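Informe sobre la mesa
Relato

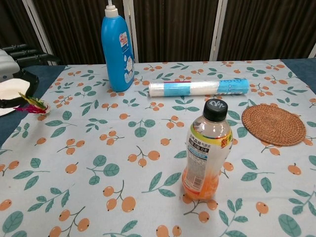
I. Antecedentes

El Instituto Daletti de Asuntos Domésticos me encargó en mayo un dictamen acerca de la aptitud de las máquinas para recoger una mesa. El encargo admitía una sola respuesta, afirmativa o negativa, y debía entregarse antes de las seis de la tarde. Acepté porque en mis años de servicio había firmado 997 dictámenes y ninguno me había ocupado más de una mañana.

La máquina sometida a examen era el modelo Besus, fabricado por la casa Tikkanen. Según su expediente, había doblado 2.000 servilletas sin incidencia. La mesa fue dispuesta por el Instituto conforme al reglamento: mantel estampado con frutos anaranjados, una botella de bebida de color naranja con tapón negro, un posavasos redondo de ratán, un rollo de film transparente y un frasco azul con dosificador. A un lado se hallaban un recipiente oscuro y un pequeño adorno de flecos verdes, amarillos y rosados, tumbado sobre la tela.

II. Desarrollo de la prueba

La máquina retiró la botella en primer lugar. El rollo de film le exigió dos intentos, circunstancia que hice constar. El frasco azul fue trasladado en posición vertical, sin que se accionara el dosificador. El posavasos, por ser tan plano, requirió que el Besus lo arrastrase hasta el borde de la mesa y lo recibiese allí con la otra pinza - maniobra que yo mismo empleo en mi casa y que nunca había visto descrita en manual alguno.

Quedaba el adorno. La máquina se detuvo ante él durante 15 minutos. El reglamento permitía interrumpir la prueba transcurridos diez, pero no lo hice. Consulté el inventario y comprobé que el objeto no figuraba en la relación de cosas que debían recogerse, ni tampoco en la de cosas que debían permanecer.

Finalmente, el Besus extendió la pinza, puso el adorno en pie y se retiró a su posición de reposo.

III. Dictamen

El representante de Tikkanen sostuvo que la tarea estaba concluida. El Instituto objetó que una mesa con un adorno encima no puede considerarse recogida. Ambas partes me pidieron que resolviera, y solicité quedarme un momento a solas en la sala.

Mi madre dejaba siempre algo en la mesa después de recogerla: un florero, un cenicero que nadie usaba, una naranja. Decía que una mesa vacía parecía de una casa en venta. No encontré la manera de incorporar este antecedente al formulario.

A las seis menos cinco marqué la casilla afirmativa. En el apartado de observaciones escribí que la máquina era lenta con los objetos cilíndricos y que convenía revisar el inventario. Después alisé el mantel junto al adorno, apagué la luz y entregué la llave en la portería.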